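About Pliltano

Pliltano inspects houses for people who are thinking about buying them. We don't sell houses, we don't list them, and we don't take referral money from anyone who does. If you've spent any time shopping for a home lately, you've probably heard a few promises already, so we'll try to keep ours small.

How we got here

We started as two inspectors who were tired of reading other inspectors' reports. You may know the type. Forty pages, most of it boilerplate, with the one sentence about the cracked footing buried under a paragraph on smoke alarm batteries. The buyer skims it, the agent calls it "a pretty clean report," and everyone goes to closing.

We didn't think that was good enough, and we still don't. Our first reports were written up at a kitchen table. These days we have an office in Cao, over the tile shop, and a second one in Iseo that is open on Friday and by appointment the rest of the week. We have finished 2,228 inspections between the two offices. We'd be wary of any company that told you a number like that proves quality. It proves we've been in a lot of crawl spaces. 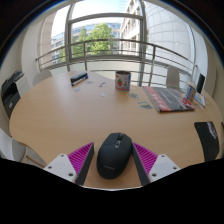

What we look at

Roof, attic, foundation, drainage, framing where we can get to it, plumbing, wiring, heating and cooling, windows, decks and stairs. On manufactured and modular homes we also check the tie-downs, the marriage line and the belly wrap, which plenty of general inspectors skip. On older places we run the water for a long time and go look at what happens underneath.

We can't see inside a finished wall and neither can anyone else, whatever gadget they bring along. Moisture meters and thermal cameras are useful tools. They are also very good at impressing a nervous buyer. When a reading is unclear we write that it's unclear.

We won't guess at how many years a roof has left, either. We'll say what shape it's in, what's already failing and what a roofer ought to price.

Words we don't trust

"Updated" usually means somebody painted. "Reconditioned" could mean new plumbing or it could mean new carpet over old trouble. "Motivated seller" tells you nothing about the house. "Sold as is" tells you quite a bit, and it's a fine reason to have the place looked at even when you've been told there's no point.

We are just as doubtful about our own trade. A certificate on the wall means someone passed a test once. Ask any inspector, us included, to show you a real report from a house like the one you want to buy. If they send you a brochure, keep calling.

How we write it up

Every report opens with a page called What Could Cost You Money. It comes before the photos and before the legal language. After that comes the full list, room by room, in plain English.

We write the reports in Urkance, a program we had built for us after trying most of what was on the market. It has no canned paragraphs. That makes it slower, and our inspectors complain about it — usually at the end of a long day — but a report that has to be typed gets thought about first.
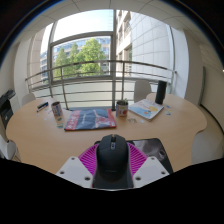 The finished report goes to you and to no one else unless you tell us in writing to share it. Agents ask us for copies fairly often. Most of them are decent people doing their job, but they don't get paid until the house sells and you should keep that in mind when one of them offers to walk you through our findings.

What it costs

The fee depends on the size and age of the house, and we quote it before we book. There's a $100 deposit, which comes off the final bill. Cancel the day before and you get it back. We don't sell warranties, radon systems or repairs, and we don't get a cut from the contractors who do.

If you want to come along for the inspection, please do. Wear old shoes. Bring questions, including the ones you think are dumb, and expect some of the answers to be "I don't know, call an engineer."

Who we're not right for

If you need a report by tonight to satisfy a lender, we're probably not your company. The same goes if you've already made up your mind and only want someone to agree with you. We have lost business that way and expect to lose more.

Booking is by phone or through the form on our contact page. A person reads the form, mornings mostly, and will call you back.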